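Papers > Television and Comedy > Studio Audiences

May 26, 2024
Nuwan Sarkar

4. The Warm-Up as Unpaid Television

4.1 What the audience is told

The panel show Leka is taped at Tradovwood, a studio complex outside Stumville that was built for drama and has never quite forgiven comedy for moving in. Audience members hold free tickets, which they believe to be a favor done to them. The production company, Navaratnam, believes the same thing, and this shared belief carries the room through the first part of the evening, when nothing happens.

We attended two tapings in January and afterward interviewed seven members of the audience. All of them used the word "fun." Most of them used it before describing the chairs.

The warm-up begins with a set of instructions. The audience is told to laugh as it would at home, and then shown how. A practice laugh is requested, judged thin, and requested again. Earlier sections of this paper treated laughter as a response to jokes. At Tradovwood it is better understood as a stock item, laid down ahead of need, like firewood. By the time the host walks on, the audience has already laughed at the fire exits, at a man from out of town, and at the idea that anyone might want to leave.

Phones come up early. The rule is that they are to be off and out of sight, and the rule is delivered as a joke so that it may be repeated as a threat. Our interviewees remembered it more clearly than anything said by the panel. Several could recite it, with gestures.

Figure 2. Phone held in the left gripper, with the right gripper open. 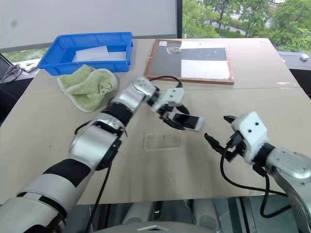
The practice laugh raises a question of ownership that the literature on studio comedy has mostly walked around. A laugh recorded before the show can be used during it, under a joke that had not been told when the laugh was given. Ticket holders agree to this in the small print. When we read the clause aloud to our interviewees, one asked whether her laugh could be put under a host she disliked. It could. She thought about this for a while and asked whether she might have it back.

We do not wish to overstate the harm. A person who laughs on request and is later heard enjoying a remark about parking has not suffered in the usual sense. But the broadcast version presents the laugh as evidence that the remark was funny, and viewers at home, who were not asked to rehearse, may come to doubt themselves. One interviewee watched her own episode and was puzzled to hear how much she had liked it.

4.2 The retake

Retakes put the heaviest strain on the arrangement. When a panelist stumbles over a line, the exchange is taped again from the top, and the audience is asked to find it funny again, preferably by the same amount. First-time visitors tend to overdo it. They have been told they are a great crowd and do not want the news to change. Regulars pace themselves – they know there may be a third go, and they keep something in the tank.

The panelists have the harder job, in our view. They must look surprised by a joke that the back row is now mouthing along with. At one taping a retaken ad-lib about geese got a warmer laugh the second time, and was kept. The host thanked the panelist for thinking on his feet. He had been thinking on them for some time by then, and looked as if he would have liked to sit down.

It would be easy to call all this fake, and earlier writers have done so with evident pleasure. Our interviewees did not see it that way. They described the retakes as the part where they felt most useful.
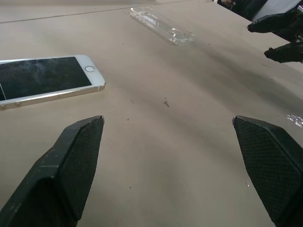
One reader of an earlier draft objected that we had been too gentle here, and that a crowd which enjoys being useful is simply a crowd that has been handled well. On this view the warm-up comedian is the only real performer in the building, and the show itself is what happens while he gets a glass of water. The same reader added that the geese line was not funny either time.

We accept the first point in part. The warm-up at Leka was tighter than the show, and several interviewees could quote from it while struggling to name the panel. On the geese we can only report the laugh as we heard it, and note that we were sitting near the front and had been asked to join in. The question of how far an observer's own laugh should be counted as data is taken up in Section 5, along with the matter of the chairs.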